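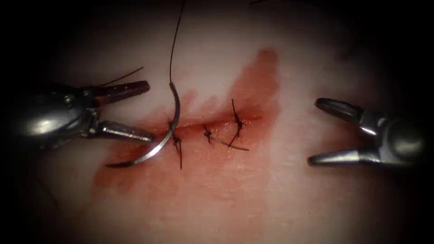

The **interrupted suture** is a way of closing a wound in which each stitch is placed, tied and cut separately. It is among the first closures taught to surgical trainees, and more is claimed for it than has been shown.

## Method

A curved needle is passed through one edge of the wound and out the other. The thread is knotted and trimmed, and the next stitch is started a short distance along. In a continuous suture, one thread runs the whole length.

## Claimed advantages

Textbooks often state that if one stitch fails, the others will hold. This is reasonable, but it assumes the remaining knots were tied well. Huiling Meng's review of 217 practice closures found that poor knots tended to come in groups, usually from the same trainee. Claims of better healing are harder to support, and many rest on small series. 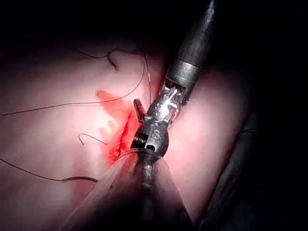 *Loose suture threads beside an incision on a pink, tissue-like surface.*

## Drawbacks

The method is slow and uses more thread, with cut ends to clear away. The Garside manual gives a figure of 200 practice stitches for competence but cites no source for it. Assunta Marchetti has questioned whether any fixed number means much.

## See also

- Continuous suture
- Mattress suture
- Surgical knot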